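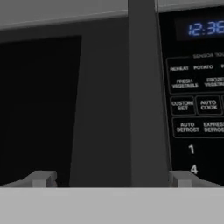
R. Samell

Chapter 3
A Morning at the Open Day

Every April the Dunne workshop opens its doors, and if you ever get the chance to go, go early! By ten o'clock there is a queue at every bench. I have been with 47 students at a time, and the busiest spot is always the big screen where the Etska simulator runs.

The task looks like nothing at all. A simulated gripper with two fingers has to take hold of the upright handle of a microwave oven and pull the door open. You and I do this half asleep. For a robot it is full of questions. How wide should the fingers be? Is the handle really between them, or a little to one side? How hard can it pull before it slips?

Look at the view from just above the gripper, with the handle in the gap between the fingers. Nothing has been grasped yet, and already a good deal has had to go right. This chapter is about that moment - the lining up - and we shall spend a surprising amount of time on it.

On our last visit the Trenen team ran the task 200 times while we ate our sandwiches, moving the starting point a little each time. Students shouted out their guesses before every run (and groaned loudly when they were wrong). Keep your own guesses as you read. In Section 3.1 we start with the simplest case, a handle that stands perfectly upright, and work out where the middle of the gripper ought to be.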